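Rubber, Steel and a Gridded Cloth: Sorting Toys With Suha Bitar

29 Apr 2023

Suha Bitar keeps the toy library at Duddale in stock, and most of her working day goes into checking what has come back over the counter. The catalog held 2873 items at the last stocktake. Storage is built for 3000, so the intake table has to be cleared by closing time.

"People think the work is lending," Bitar said. "It's inspection. Lending takes a minute. Looking at a toy properly takes longer, and soft rubber takes longest."

The table is covered with a pale cloth printed in a grid of thin black lines. Bitar chose the pattern for measuring. A toy laid along a line shows at once whether it has bent or sagged in storage, and small loose parts stand out against the light ground.

"I had a plain brown cloth before this," she said. "I lost a doll's shoe on it for most of May last year."

Trays are stainless steel, shallow, with rounded corners. Bitar rejected plastic trays after a trial. Plastic picked up color from printed toys and held the smell of old rubber. Steel wipes down, and the raised rim stops balls and beads from rolling off. Smudges do not concern her. "A smudge is cosmetic. Grit in a corner is what I look for, and a rounded corner doesn't hold grit."

Shoaib Soomro handles repairs and decides what is withdrawn. He joined from Pallby, a maker of nursery furniture, and wrote the current inspection sheet. It runs to two pages. Hollow rubber animals have a section to themselves.

"The neck is the weak point on a chicken," Soomro said. "It's narrow, the body is plump, and everyone picks it up by the neck. You bend it to the left, you bend it to the right, you look for fine cracks. Then the legs, where they meet the body. The feet get chewed but they rarely fail."

Any color added over the base rubber gets a separate check. On an orange chicken with a red collar and red feet, Soomro rubs each red area with a damp white cloth. Color on the cloth means the toy is withdrawn. Dark marks on the body are noted on the sheet and left alone if they do not lift.
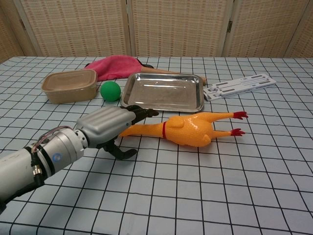 Cleaning and drying

Rubber toys are washed by hand in warm water with unscented soap, rinsed, and squeezed three times to clear the inside. They dry on their sides. Bitar does not use the heated cabinet for rubber.

"Heat makes it tacky," she said. "After that it collects dust and you can't get it back. Wooden blocks can go in the cabinet. Chickens can't."

The soap is from Tesora, bought in bulk. Bitar has tried cheaper ones and found that they left a film on glossy surfaces. She accepts a faint shine on the rubber and tests by touch: if a dry fingertip drags, the toy is rinsed again.

Soomro would like to drop one step. The sheet asks for every hollow toy to be held under water and watched for bubbles, and he considers this pointless for anything with a squeaker, where air is meant to escape. Bitar disagrees. In her view the position of the bubbles is the useful part, and a stream from anywhere other than the squeaker hole means a split. The step remains on the sheet for now.

Storage

Clean toys go to open shelves, one layer deep. Rubber is kept away from the window and never stacked, as weight flattens the body and the dent stays. Long-necked animals are laid flat with nothing under the head.

Asked what she would change with a larger budget, Bitar named a second steel tray and a deeper sink. Soomro asked for better labels. The present ones peel off rubber within weeks, and he has been tying paper tags to the legs instead, which borrowers tend to remove.

"They come back with no tag and we match them by the marks," he said. "That's the other reason we write the marks down."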